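Reading time: 4 min

The night shift at the wash house

Katia Villa starts work at 4 a.m., when the first vans come up from the harbor. She has run the Dillelow wash house in Gamholm for seven years, and before that she worked the presses under the previous owner. The business does sheets and towels for guesthouses, kitchen whites for two restaurants, and household washing for anyone who brings it to the side door.

I met her in July, the busiest month, at the end of her shift. She had made coffee and she kept one eye on the clock the whole time we talked.

"People think the washing is the work," she said. "The machines do the washing. The work is sorting before and folding after. If you sort badly you lose the whole load, and if you fold badly the customer sees it the second they open the bag."

She grew up in Vasthorpe, 66 miles inland, where her mother took in ironing. Villa learned on the kitchen table after school and was paid by the piece. She disliked it then. She left at 19 to work in a hotel, was put in the linen room because she already knew how to fold a fitted sheet, and has been in laundry ever since.

The old owner, Thomas Melis, is 73 and still comes in most mornings. He sold her the business on a handshake and a payment plan that she finished last year.

"I had other offers," Melis told me. "One man wanted the building for apartments. I would have gotten more money. But I live across the street, and I didn't want to look at apartments."

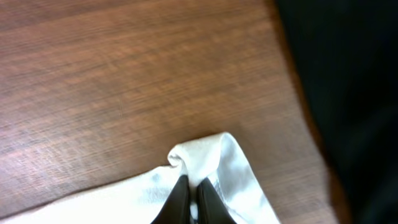
A wooden tabletop, with the grain running roughly from left to right.

Melis has firm views on folding surfaces. He thinks a table should be smooth enough that cloth slides, and high enough that a tall person doesn't stoop. When he started, the folding was done on padded boards, which he says held the damp and made everything smell of old cotton by winter.

Villa agrees with him on that and on very little else. They argue about starch. They argue about the price of a household bag, which he kept at the same figure for eleven years and she raised in her first month.

"He told me I would lose half the customers," she said. "I lost two, and one came back."

The hardest period came three years ago, when the Arango hotel closed its doors for a long renovation. It had been the biggest account by far. On a normal day in season the hotel sent 115 sheets, plus towels and table linen, and then one week it sent nothing. Villa let one person go and cut her own pay. She drove around to the small guesthouses herself, with a sample bag on the passenger seat, and asked what they were paying.

"Most of them were doing it themselves in the basement at midnight," she said. "They were tired. I didn't have to sell very hard."

When the Arango reopened it asked for its old rate back. She said no, and they settled on something in between. She would not tell me the number – Melis would, but she stopped him.
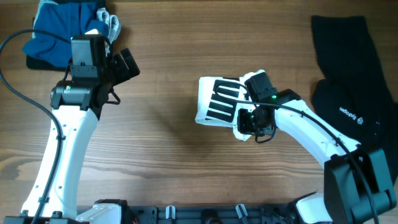

A folded blue garment on the tabletop.

Household washing brings in less money than the linen contracts, and it takes more time per pound. Every piece is a different size. Shirts have buttons that come off, and sweaters have labels that have been cut out, so you have to guess the fiber by hand. Villa keeps a notebook for each regular customer. One wants sleeves folded behind and never across. One has a rash and can't have any scent. A retired pilot wants his handkerchiefs in squares, and he sends them back if they are rectangles.

I asked if she had ever thought about dropping the household side.

"Every August," she said. "Then in January the guesthouses are empty, and it's the household bags that pay the power bill."

Underwear is the thing new hires are shy about, she said, and she deals with it on the first day.

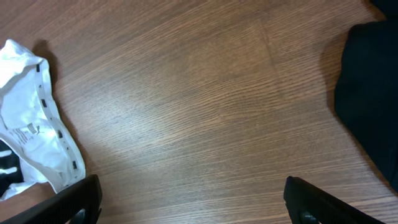 "I give them a bag and tell them to fold all of it. After ten minutes it's cloth, same as a napkin. If somebody giggles past the first morning, they're probably not going to last."

She pays above what the hotels pay, and she has kept the same crew for two summers. The heat is what drives people out. On bad afternoons nobody works the press for longer than half an hour at a stretch. Melis thinks this is soft. He also admits that he fainted at that press twice in the eighties and didn't tell his wife.

Villa would like to replace the oldest dryer next spring and put a window in the back wall, if the town allows it. She has filled out the form twice. The first one was returned to her over a missing drawing.

By then it was past noon and a van had pulled up at the side door. She finished her coffee standing and went to open it.

Comments (3)

marta_k: My aunt worked for Melis in the padded board days. She said the same thing about the smell.

Oldharbor: Raised the price of a bag and still the cheapest in Gamholm. No complaints here.

J. P.: Does anyone know if they do wool blankets? The phone just rings in the afternoon.

Contact | Copyright, all rights reserved | Back to top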